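# Morkex Sidedell football rebounder: one season in

December 1, 2019

I've had the Sidedell up in the back garden since June and I still go out to it most evenings, so it's about time I wrote it up.

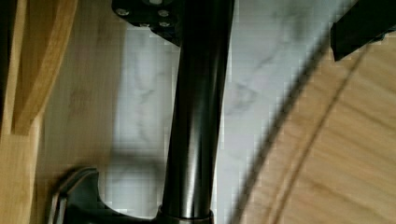 Who is it for?

Anyone who plays football and hasn't always got a partner to pass with. I'm a left back for Nerkach, a very amateur side, and my first touch used to be a running joke in the dressing room. Fifty passes against the net before tea, every night I could manage, and I now bring down a long ball without it bouncing off to the winger. I'm thrilled with it!

The net is the best bit. It's tight enough to send the ball back at a proper pace, and you can tilt it through several settings – flat for passes along the ground, leaned back for volleys and headers. I use the second steepest most, which drops the ball nicely on to my chest. My old Farina rebounder sagged within weeks and gave you a sad little dribble in return. This one has had some 700 shots from me in a single wet fortnight (I got a bit carried away) and feels as lively as ever.

Putting it together took me 55 minutes on my own, with a cup of tea halfway through. The instructions are small but clear, though I'd lay all the clips out on the grass before you start, as two of the sizes look nearly the same.

Grumbles? The ground pegs are feeble and I swapped mine for longer ones after a windy night. It's also noisier than I expected, so I stop at eight to keep the peace next door.

I paid £89 and would pay it again tomorrow. My nephew has already asked for one for his birthday, and he's a goalkeeper – it's brilliant for diving practice if you stand close and throw the ball in hard.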